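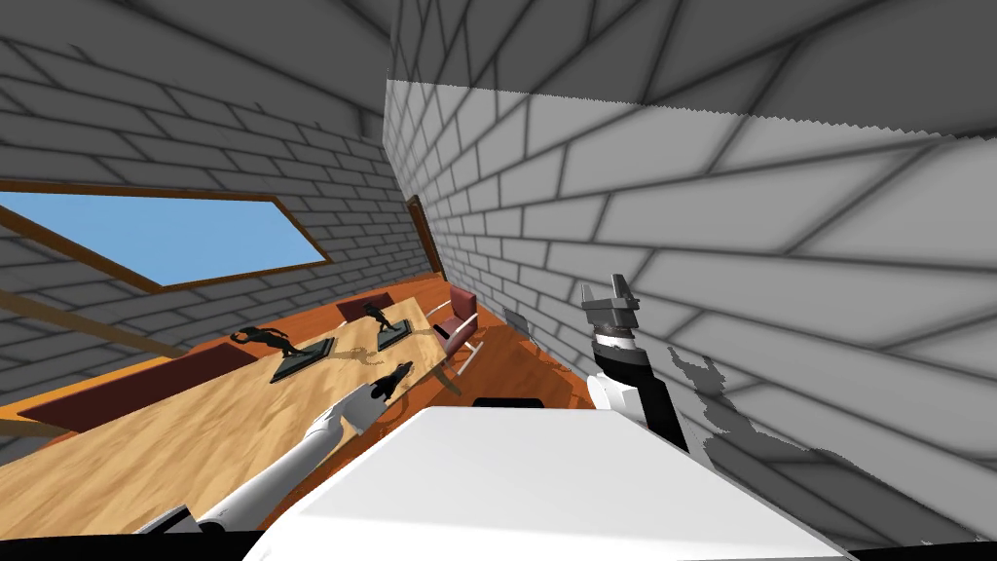
Joaquim Mendes wrote in to say that a keep-clear rule is useless unless it covers the wrist and the elbow as well as the fingers, and he'd like the page to say so near the top. Fair enough, Joaquim, it's now near the top!

The **Lestolora rules** are a set of good-practice notes for moving two-armed robots about in simulated rooms, the sort with tables, chairs and small things that could be knocked over. I look after this entry, so forgive the odd opinion. They began as a house document at Fleltel, were tidied up by Scanlon in January, and now run to 39 short clauses (I'd happily lose a few of them, clause 12 above all).

## Scope

The rules deal with simulated work only. They don't replace a proper risk assessment for a real machine, and clause 1 says so in bold. What they do cover is how close an arm may come to furniture, how fast it may travel there, and what has to be written down when something gets touched.

## Keeping clear

An arm that isn't doing a job should be parked with its gripper away from the table, and the other one should have the tabletop to itself. The default gap is 160 mm from any object that isn't the target - measured from the nearest part of the arm, elbow included. Tall, thin things on small bases get the same gap, though Irno users often ask for more, and I'm with them on that.

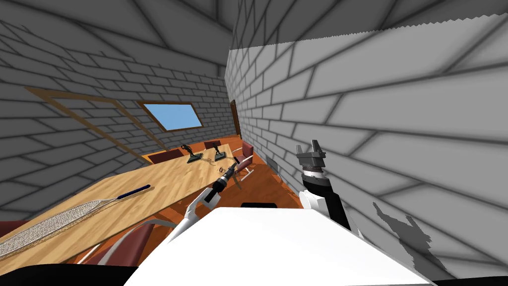 *Two arms in a simulated brick room, with statuettes towards the far end of the table.*

Chairs are where most people come unstuck. They're easy to forget when you're watching the tabletop, and thin metal legs and frames don't always have a collision shape that matches what you see on screen. Clause 17 asks you to check every chair's collision shape before the first run and again after any change to the room. It's dull work, I know, but please do it!

## Working near furniture

Once a gripper goes in among boards, rails and chair parts, speed drops to the lowest setting and only one arm may move. Back out along the path you came in by. If the view is tilted, steer by the robot's own axes and leave the horizon out of it (I've got this wrong more often than I'd like to admit).
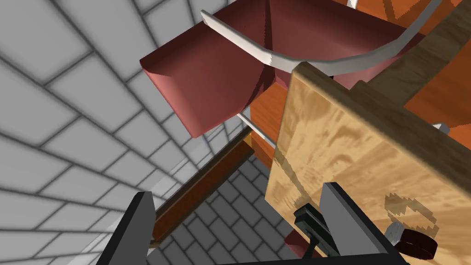 ## Logging contacts

Every touch goes in the log, even a light one, with the arm, the object and the step number. Fleltel's trial log held 249 entries, almost all of them chair legs. A run with more than 4 unplanned contacts is marked as failed and kept on file. Deleting it breaks clause 31.

## Open points

Soft items such as mats and runners still have no clause of their own. Scanlon has a draft, and I'll add it when the wording is settled.

*Last revised March 11, 2021.*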